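Reference > Food and Drink > Vegetables > Corn on the cob

Print this article | E-mail this article

Corn on the cob

Corn on the cob is a dish made from whole ears of sweet corn, cooked and eaten with the kernels still attached. It is served as a side dish at home, as a street food, and at fairs and outdoor meals in the warm months. Only sweet corn is commonly used. Field corn, grown for meal and animal feed, has harder, starchier kernels and is eaten this way only when picked very young.

Choosing and storing

A fresh ear has a green, tight husk and silk that is slightly sticky. The kernels should feel full through the husk all the way to the tip. The sugar in the kernels begins to turn to starch once the ear is picked, and older varieties lose much of their sweetness within a day. Newer types hold it longer. Ears keep best in the refrigerator with the husk on. Husked ears should be wrapped and used soon.

Preparation

The husk is pulled down in sections and snapped off with the stem. Loose silk can be rubbed away under running water or with a dry vegetable brush. Boiling takes three to seven minutes depending on the age of the ear. Salt in the water is a matter of taste, although some cooks hold that it toughens the skins.

Ears may also be steamed, microwaved in the husk, or grilled. For oven roasting, 200 degrees Celsius is a usual setting, with the ears wrapped in foil or left in their husks.

Serving

One ear per person is normal as a side dish. A single cob fits on a small oval plate, set lengthwise or at an angle, while several are usually brought out on a platter. A plate with a raised rim keeps the cob from rolling and catches melted butter.

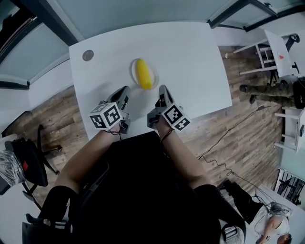 Butter and salt are the most common toppings in the United States. Mexican elote adds mayonnaise or cream, crumbled cheese, chili powder and lime. In India and Pakistan roasted ears are rubbed with lime, salt and ground chili.

The cob is held at both ends, either in the fingers or with small pronged holders pushed into the core. Some people eat along the rows and others turn the cob as they go. The kernels can also be cut off with a knife – the cob is stood on its wide end and the blade drawn downward.

Entry by Zubaida Memon. Last revised July 24, 2020.

Print this article | E-mail this article

Reader comments

Lultholm: Seven minutes is too long for corn from a farm stand. I do three and it's plenty.

Su: Could you add something about freezing? We always end up with more than we can eat in July.

Grokov: @Su blanch it first, cool it in ice water, then cut the kernels off and bag them. Whole cobs take up too much room in the freezer.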